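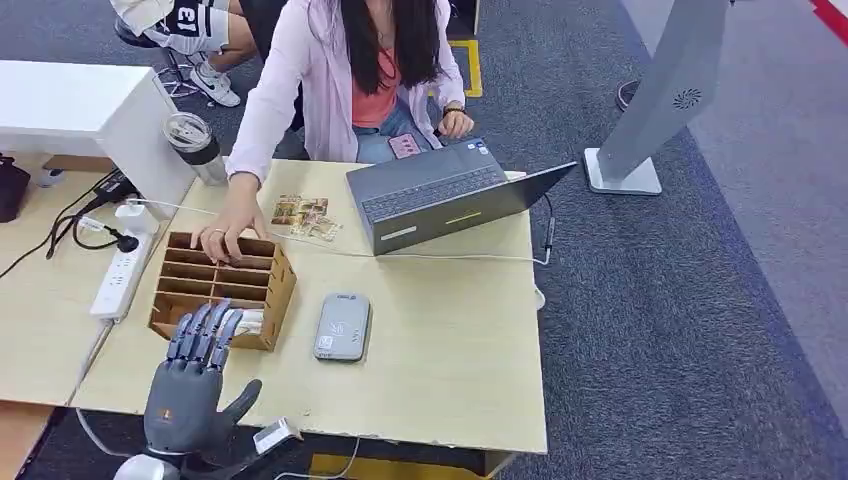
A woman works at a desk with an open laptop. Okum's office staff will be able to work outside the company's building most of the week under a new policy.

Okum, the insurance claims processor that is one of the larger private employers in Pellari, will let most of its office staff work from home up to three days a week starting in November and will pay them $50 a month toward the cost.

The company told employees about the change in a memo on Monday afternoon. It also said it will give up one of the 2 floors it rents in the Hakow Building on Front Street when its lease on the upper floor runs out at the end of the year.

The policy covers workers in claims review, billing, customer letters and accounts. Mailroom and records staff are not included. They handle paper files that by state rule have to stay in a locked room, the memo said, and they will keep their present hours and desks.

Staff who take part will have to come in on Tuesdays and on one other day chosen by their team. New hires will work in the office full time for their first six months.

A company spokeswoman said Okum had been looking at the question for more than a year.

"We had people asking for it in every department, and we had a lease coming up," she said. "It made sense to settle both at the same time."

She declined to say how much the company expects to save on rent. Listings for similar space in the Hakow Building show asking prices of $25 a square foot a year, not counting heat and parking. The owner of the building did not return calls.

The upper floor holds the billing and accounts departments. Both will move downstairs, where desks will be shared on a booking system. Employees will reserve a desk through Ccori, the scheduling software the company already uses for vacation requests and sick days. Each worker will get a locker, and personal items will have to be cleared off desks at the end of the day.

That last point has drawn complaints. Several employees who spoke on condition that their names not be used, as they are not allowed to talk to reporters, said they were glad to have days at home but did not want to lose a desk of their own.

"I've had the same desk for eleven years," said one woman who works in billing. "I know where everything is. Now I'm going to be carrying a keyboard around in a bag."

Another employee, a claims reviewer who drives in from the north side of the county, said he would sign up on the first day. His trip takes 34 minutes each way when the bridge is clear, he said, and a good deal longer when it is not.

A third said she had two school-age children and a small apartment and planned to keep coming in five days a week. The memo says workers may do that, though they will also have to share desks.

The monthly payment is meant to cover internet service, electricity and small supplies such as paper and desk trays. It will be added to the second paycheck of each month and will be taxed as wages. Okum will supply a laptop and a headset. It will not pay for chairs or desks, but staff may ask to take home an office chair from the upper floor before it is emptied. Chairs will be handed out in order of years worked.

Employees will be asked to fill out a form describing the place where they plan to work. The form asks whether there is a desk or table with room for a laptop, whether there is a door that closes, and whether other people in the home can see the screen. A closed door is preferred but not required. Claims files contain medical details, and the company said screens must be locked any time a worker leaves the room. Printing claims papers at home will not be allowed.

Supervisors will not visit homes. The memo says the company may ask for an updated form if a worker moves.

Questions about pay for injuries at home took up much of a staff meeting held Tuesday morning, according to two people who were there. They said managers told them that a worker hurt at home during paid hours would file the same report as a worker hurt in the office, and that each case would be looked at separately. The spokeswoman confirmed that but would not go into detail.

Okum's office workers are not represented by a union.

The change could be felt on Front Street, where several lunch places depend on people from the Hakow Building. The owner of a sandwich shop across the street said Mondays and Fridays were already slow and she expected them to get slower.

"If they're all in on Tuesday, I'll have a line out the door on Tuesday and not much the rest of the week," she said. "I can't hire somebody for one day."

She said she had thought about closing on Fridays but would wait until after the holidays to decide. A coffee cart that parks near the side entrance has already cut its Friday hours.

The city said it had not been told about the upper floor before the memo went out. A spokesman for the Pellari planning office said downtown vacancies had been level over the past year and that the city had no plans to offer Okum or the building owner any help with the space. He said the zoning would allow medical offices or classrooms on that floor without a hearing. Apartments would need one.

Parking is another matter. Okum now leases spaces for its staff in the city garage on Mill Street. The company has asked to trade some of its monthly permits for day passes, the spokesman said, and the city has not yet given an answer. The garage has had a waiting list for monthly permits since the lot behind the post office closed for repaving in the spring.

The county bus line that stops at Front and Mill will keep its present schedule. A rider count is planned for January, and any changes would be made after that.

Okum moved to the Hakow Building from a site near the rail yard, where it had outgrown its space. It rented the lower floor first and added the upper one four years later, when it took on claims work from two out-of-state insurers. The company says it does not plan to cut jobs as part of the move and is still hiring for open positions in claims review and customer letters.

Work to rearrange the lower floor will begin in the last week of October. It will be done at night and on weekends. The break room on the upper floor will close first, and its refrigerators and vending machines will be moved down to the old training room. Training sessions will be held in the large meeting room until the work is finished.

Employees who want to take part from the start have until 5 p.m. Friday of next week to turn in their forms. Those who miss the deadline can apply again in January. The company said it will review the policy after six months and may change the number of home days at that time.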